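3.2 Revision Between Drafts of the Clegg Memoir
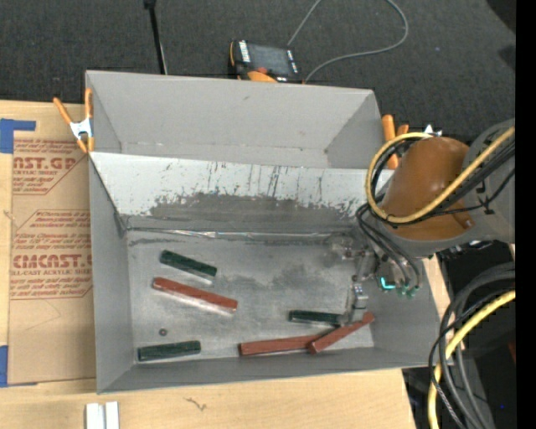 The memoir attributed to Captain Clegg survives in two manuscript drafts and one printed edition. Earlier readers treated the printed text as the settled version and used the drafts only to fill gaps. Owino reversed that order in her study of the Vestthorpe papers, arguing that the first draft is the closest witness to what Clegg believed during the war, and that the later texts record what he wished to have believed. This section tests her claim against the chapters on the winter retreat.

The first draft runs to 203 leaves, of which 57 deal with the retreat. In the second draft the same material takes up 20 leaves. The cuts are uneven. Accounts of weather, roads and forage are kept almost word for word, while passages that assign blame to other officers are shortened or dropped. A long complaint against the quartermaster at Jinell is reduced to one sentence, and the name is replaced by a rank. The printed edition restores the name but removes the complaint, so that the quartermaster appears only as a dinner guest.

Lammers reads these changes as tact. By the time of the second draft, she notes, several of the men criticized were still living, and two held office in the county. Her reading explains the missing names well. It does less to explain the treatment of Clegg himself. In the first draft he admits to delaying the order to cross the river for nine hours, and gives no excuse. In the second draft the delay is still there, but it is credited to a late dispatch. The printed text omits the delay and moves the order to the previous evening. No living person needed protection on this point except the author.

Figure 4 sets out the sequence of revisions for the river crossing by leaf and by hand. Three stages can be separated. Corrections in brown ink were made as Clegg wrote and mostly concern spelling. Corrections in black ink belong to a later rereading and carry nearly all the changes of substance. Pencil marks, many of them in the margins, agree with the printed text and were probably made for the printer. The dispatch enters at the second stage — between the lines, above a canceled phrase that can still be read as "I waited."

Figure 4. Stages of revision in the river crossing passage, first draft.

This evidence supports Owino on the order of the texts but calls for some caution about her wider conclusion. A first draft is earlier, and it is less guarded, yet it was still written years after the event by a man with a reputation to consider. The letters sent from Orneo in June of the campaign year mention the crossing only once, in a list of losses, and do not say when the order was given. They can confirm neither the nine hours nor the late dispatch. The admission in the first draft is therefore treated below as Clegg's earliest known account of the delay, and its accuracy is left open until the regimental returns are considered in Section 4.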